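About Kunia Wellness

Kunia Wellness started with a drawer full of tea. Our founders, two sisters who both worked night shifts at the time, were always swapping blends that helped them wind down after work: chamomile and lemon balm mostly, with a bit of lavender when it was good that year. Friends started asking for some, then friends of friends, and the drawer became a shelf, then a spare bedroom, then the little storefront in Vandov we still run today!

We grow a good part of what we sell on a 2-acre plot at Wultulgate, a half-hour drive up the valley. Lemon balm grows there like it owns the place (we've given up fighting it). The peppermint took longer to settle in, and the chamomile still sulks in a dry spring. Whatever we can't grow we buy from small farms that tell us when it was picked and how it was dried, and we love those conversations. Ask us about tulsi sometime, but leave yourself an hour.

There are now 20 blends in the regular line, plus a few that come and go with the seasons. Wan, our evening tea, is the oldest and still the one people write to us about most. The recipe has changed twice. We put both changes on the label, and we'll do the same if it changes again.

We're tea people and plant people, and we are not doctors. Our teas are made to be enjoyed, and we don't sell them as a treatment for anything. If you're pregnant, take medication, or are dealing with a health problem, please talk to your doctor or pharmacist before trying a new herb. We're always happy to send a full ingredient list you can bring along.

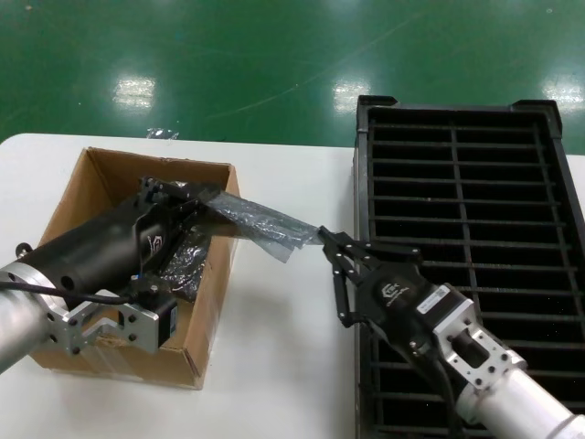 Our free newsletter goes out every other week to more than 2,000 readers, and it's a joy to put together. Expect growing notes, a recipe or two, and plain-language reading on sleep and everyday herbs. Readers send in great questions, and the best ones get a whole issue.

The Vandov store is open most afternoons, with a kettle on and something new to taste. The Wultulgate garden opens to visitors once the mint is up, and dates go in the newsletter first. Come say hello, and bring a jar if you'd like a refill!

Page updated 24 March 2026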